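The Room at the Back

When Tamsin McKinnon took the job at the guest house, Mrs Andreadis gave her a key, an apron and one piece of advice. "Do the back room last," she said. "It is small, but it takes your time."

Tamsin thought this was only a way of speaking. She was from the north and she had made beds since she was a child, together with her mother, one on each side. A small room could not take more time than a big one.

The back room had one window, and the window looked at the wall of the Kikus bakery. In the morning the smell of bread came in, and after 12 it stopped and there was only the sound of the trays being washed. The guest who lived there had paid until the end of September. He was an old man who had repaired clocks in Lomero, and he went out each day before seven and did not come back until the lamps were on. She met him only on the stairs. He always stood to one side and let her pass with her bucket.

He never left the bed untidy. He left it half finished, and this was more difficult for her, for she did not know if she should finish it or leave it as he wanted.
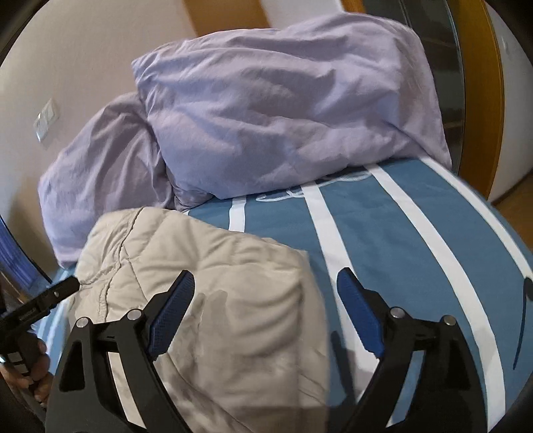
The striped sheet was the first thing she pulled straight. Then she stood with the beige quilt in her arms, still folded, and did not know where to put it. At home a quilt was opened and spread to the corners. The old man kept his folded, every day, on top of the sheet. She opened it once, in her first week. The next morning it was folded again, and beside the lamp there was a note in small letters: "Thank you, but my wife did it so."

Tamsin read the note two times and put it back in its place.

After this she did the room as it asked to be done. She shook the lavender pillows at the window, first the larger one and then the other, and she leaned them together again. She smoothed the quilt with the flat of her hand, but she did not unfold it. Then she sat for a moment on the chair and listened to the trays.

"You were long," said Mrs Andreadis, when she came down.

"It takes your time," said Tamsin.

Mrs Andreadis nodded and went on writing in her book. In the kitchen the kettle was already hot, and there were still the towels to bring in before the rain.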